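Skip to content Home Posts Workshop About Contact

Search this blog... Search

Teaching by hand, or why my shoulders hurt

Last updated in February

So I've been promising to write up the teleoperation thing for ages, and Raili keeps asking me when it's coming, and it's Saturday and raining, so let's go.

If you've read the earlier posts you know I started out doing this the other way. You put the arm in its floppy mode, grab it by the wrist, and drag it through the task yourself while it records the joint angles. It's lovely for the first ten minutes! You feel like you're teaching a kid to hold a spoon. Then you try to do anything with the fingers open and close at the right time, and you need one hand for the wrist and one for the button, and the object rolls away and you have no hand left over to catch it. Also your own arm is in every single recording, so whatever the camera learns, it learns it with a big pink sleeve in the way.

(I did own other sweaters. I just kept wearing the pink one.)

Remote control fixes the sleeve problem. I hold a little controller, the arm copies what my hand does, and I sit back far enough to stay out of the picture. What it doesn't fix is that I can't feel anything. You would not believe how much of picking something up is done by feel. With my own fingers I know when I've got hold of a thing. With the gripper I'm squinting at it from a chair and going "is that on? I think that's on?" and then lifting and finding out.

The first week was humbling. I kept coming down at a slant, so one finger would land on top of the object and the other would land on the table, and then I'd close it and the object would shoot off sideways. Yasuo Uchida (who has been doing this a lot longer than me and has hands like a surgeon) watched me do that a few times and then told me to stop looking at the gripper. Look at the gap between the fingers, he said, and put the gap where you want it. I was skeptical. It helped right away, which was a bit annoying.

The other thing he told me was to slow down at the bottom. I was swooping in like a seagull. If you swoop, the robot learns to swoop, and it's worse at it than you are.
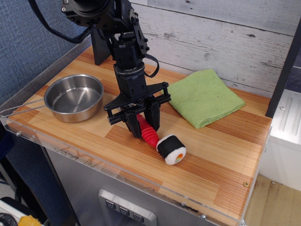

My favorite things to practice with are soft toys and anything with ridges. Ridges give the fingers something to bite on and soft toys forgive you for being off to one side. The trouble starts when two of them are next to each other. You go in for one, your finger nudges the other, and now you've got a choice: carry on like nothing happened, or back off and come in again from a different angle. I used to throw those recordings out. Marietjie talked me out of it, and she was right. A recording where you bump something, back up, line up again and get it is worth keeping, as long as you really do recover and don't just flail around. The robot is going to bump things too. It may as well see what a person does next.

Pans are a whole other story. Anything shiny is hard on the cameras, and a pan with a rim wants to be a target, so I always end up lowering the toy much too far down into it, as if I'm putting a baby to bed. Hinata Koyama drops hers from higher up and it's fine. It lands, it's in the pan, done. We had a long and slightly silly argument over lunch about which of us was right, and the answer was that it doesn't matter much so long as we both do it the same way. Two people with two styles in one set makes a mushy average of both. We settled on low but not baby-to-bed low.

OK, numbers, for the people who like numbers. My goal was 300 recordings of one pick and one place, and I ended up keeping 287. The ones I tossed were mostly me forgetting to press stop, so you get a perfectly nice demonstration followed by a long stretch of the arm hanging there while I drink coffee. I've since moved the coffee to the other side of the room. My best single sitting was 54 good ones, and after that my thumb gave up.

A few things I'd tell anyone starting out:

Move the stuff between takes. I mean really move it. I thought I was being random and then I played a bunch of them back and I'd been putting everything in the same comfortable spot every time, a little right of center where my hand likes to go.

Take a break before you think you need one. You can see in the playback exactly when I got tired, because the paths get lazy and I start cutting corners on the way to the drop.

Start each take from the same arm position. It's boring and it matters. I have a home button for it now and I still forget.

And say out loud what you're about to do. I feel like a fool doing it, but if I mumble "down, close, up, over, open" I stop hesitating halfway, and hesitation is poison. A pause in the middle of a reach looks to the robot like part of the job. I had one early batch where I always stopped just above the object to check myself, and sure enough the trained version came down, stopped just above the object, and stayed there. Forever! It was so polite about it.

Bergþóra asked in the comments last time whether I'd go back to dragging the arm around by hand. For some things, yes. Wiping a table, say, or pressing down on something, where you want the push in your own muscles and the fingers don't have to do much. For picking and placing I'm staying with the controller, sore thumb and all.

Next up I want to try folding, starting with a small towel, one corner over. I did 3 practice goes on Thursday evening and every one of them ended with a towel in a lump, so give me a while before I write that one up. If any of you have worked out how to get a gripper under the edge of a cloth without scooping up the whole thing, please leave a comment, I'll try anything.

Older posts Newer posts Back to top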